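Planning for contact: an interview with Josefina Urrutia

Published 2019-04-30

Josefina Urrutia leads the control software group at Rakirum, where the Vornum planner has been in use since March. She spoke to us about the part of the work that takes up most of her group's time, namely the last few millimetres of a movement.

"Free motion is well understood," she said. "The planner gives us a path and the arm follows it. Contact is a separate matter. We hand over to a force controller before the fingers touch anything, and the timing of that handover is where our faults tend to lie."

The group tests each release on a task board with buttons, switches and a knob. A full run consists of 184 attempts, all of which are logged by a tool called Akolgo.

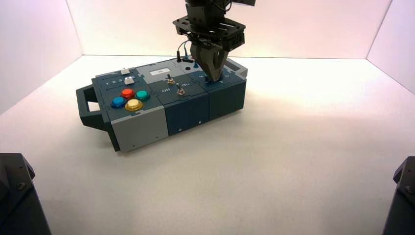
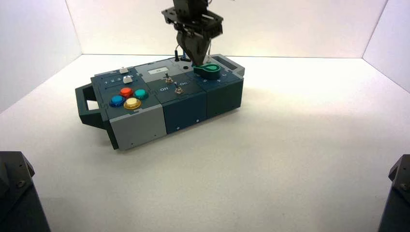
Ms Urrutia explained that the log keeps the planned position, the measured position and the force on the fingers. "When an attempt fails, we replay it against the new code before we change a single setting. We now hold 1,660 recordings for that purpose."

Asked about perception, she was more cautious. The present software estimates the pose of the board once, at the start of a run. Version 4 will repeat the estimate before each contact, at a cost of 70 milliseconds. "We consider that acceptable," she said. "The operators have asked for it twice."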